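Speaker notes: Folding on the bed, a short talk for the tidy home evening

Golnar Shojaei

Opening (stay near the first row, speak slowly)

Good evening and thank you for coming. I will speak for a short time, and then we fold together. Please keep on your knees the garment you brought with you.

I grew up in a house with no big table. My mother did all the folding on the bed, and I still do it so. When I moved to my present flat I bought an ironing table from Ukico, and I used it two times. The bed is wider, and it has the right height for me when I stand.

Part 1. The surface

A soft blanket is a bad place for folding. The cloth sinks in and the edges do not meet. I put a bamboo mat over the bed. It is firm, and a skirt lies flat on it. People ask me where to buy such a mat. Mine came from Farahani, the shop behind the station, but any firm mat will do.

(Pass the small sample mat to the left side. Ask to get it back!)

Part 2. The order

I keep 3 places on the mat. The heap stays at the far edge. The middle is for the one garment I am working on. The finished pile goes to the left, near to the wall. If your bed stands the other way, change the sides.

Do not sort the heap by colour before you begin. I tried this for one winter and it only made me two jobs from one.

Part 3. The long garment

Long skirts and wide trousers are what most people wrote about in the question box. Lay the garment along the bed and smooth it with the flat hand, from the waist down. Then bring one long side over the other, and fold up from the hem.

(Next slide. Wait until it is sharp.)
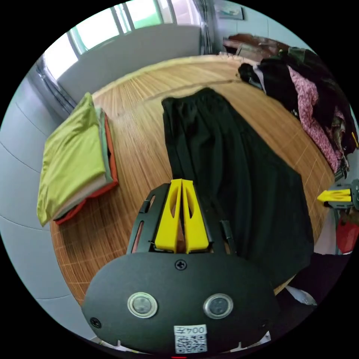
Jater, June

The black one in the middle is spread along the mat and still has its soft folds. I would smooth these before the first fold. Look also at the stack on the left, with the lime-green piece on top and the orange-red underneath. It is neat, and it takes little room. The heap at the far edge has more black clothes in it, and something pink with small flowers.

(Ask: who would take the pink one next? Let two or three people answer.)

Part 4. Practice

Everybody lays out the own garment now. Tables by the window first, please. I walk between the rows and help. The printed sheets are in the Odex box under my chair. Lights on again before we start.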